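A Visit to the Keane Stone Yard Open Day

The Keane stone yard sits at the far end of the industrial road in Lididbridge, past the tire place and the feed store. I have driven by it many times and never had a reason to turn in. We are redoing our kitchen this year, so when I saw that the yard was holding an open day on March 16, 2025, I signed up for the morning tour.

Parking was in the field next door, which was soft from the rain. Bring boots if you go to the next one. The sign-in table was inside the main shed, with coffee, name stickers and a box of safety glasses. Hearing protection was handed out at the door to the saw hall. Kids had to stay behind a yellow line and most of them did.

Our guide was Nuala Kinsella, who runs the cutting schedule. She started outside, where the slabs are stored upright on steel racks. The yard keeps 300 slabs on hand in a normal month. They come in by truck from an importer in Trenau and are unloaded with a gantry crane and a clamp that grips the top edge. Each slab gets a number in wax crayon and a tag with its thickness. Slabs cut one after another from the same block are kept next to each other so that a long counter can be matched.

Marble takes up one side of the racks and granite the other. Kinsella said people come in wanting marble for the look and should hear about the upkeep before they sign anything. Lemon juice and vinegar will dull a polished marble surface in minutes. That mark is called an etch, and it is damage to the stone itself, so a sealer won't prevent it. A sealer slows down oil and wine, and she recommends doing it again every year. A honed finish hides etching better than a polished one. She had two offcuts with vinegar on them so we could see the difference, and the honed one did look a lot better.

The saw hall was next. The bridge saw runs with water on the blade the whole time to keep the dust down, and the floor slopes to a drain along the back wall. The water goes to a settling tank and gets used again. The gray sludge from the bottom is pressed into cakes and hauled off. We watched a cut along the length of a slab. It is slow, and even with ear muffs it is loud.

After that we went upstairs to the layout office, where it was quiet enough to ask questions. This was the part I had come for. The talk was about sinks, windows and outlets, and how they decide where the stone gets cut. 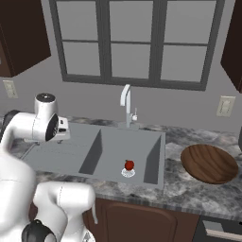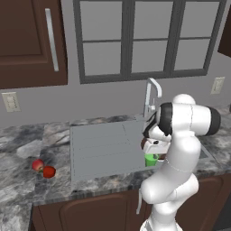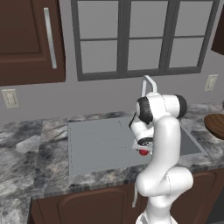
Kitchens with marble counters.

The advice was to buy the sink before the stone is measured. The shop will not cut from a picture in a catalog, because the real sink can differ from the printed size. They want the sink itself or the maker's paper template. The faucet should be picked by then too, so that its hole can be drilled in the shop. Drilling in the house can be done, but it costs more and makes a mess.

Somebody asked about single bowls and double bowls. For the stone cutter it makes little difference, as long as the opening is one rectangle. What matters is how much stone is left in front of the sink and behind it. Those narrow strips are the weakest part of the whole counter, and they are where most breakage happens on the stairs or in the truck. The shop glues a steel rod into a groove on the underside of the front strip.

Outlets came up as well. If you plan a stone backsplash, the electrician should set the boxes first, and the shop measures them on the same trip as the counter. Moving a box after the backsplash is cut means buying a new piece. A woman from Brudbridge had done just that and was there to look for a match. She found one close enough, she told me later at the coffee table.

The last stop was the polishing shop, run by Gearóid Doherty. He has been there since the business was in its old building downtown. Edges are ground with a series of pads that start coarse and end very fine. He showed us an eased edge, a bevel and a full bullnose on the same scrap of granite. The eased edge is included in the base price. He passed the scrap around and it was heavier than it looked. He also does repairs, mostly chips at the front of dishwashers, which he fills with tinted resin. I asked whether the fill shows. He said it does if you know where to look.

The tour was listed as an hour and ran close to two. Afterward there was a remnant sale in the back lot. Small pieces started at $9 and the larger ones, big enough for a vanity top or a short run of counter, went up to $500. The good marble was gone by the time our group got there. I bought a piece of dark granite for a pastry board and paid a little extra to have the corners rounded. It was ready in half an hour.

A few practical notes. There is one restroom and it is in the front office. The saw hall is cold, so wear a jacket. The upstairs office is reached by a steep metal stair and there is no elevator, though Kinsella offered to bring the samples down for a man with a cane. Prices for full slabs are not posted, and you have to ask for a quote with your measurements in hand.

The next open day is in May. Sign-up is at the front office or by phone, and the afternoon tour skips the polishing shop, so ask for the morning one.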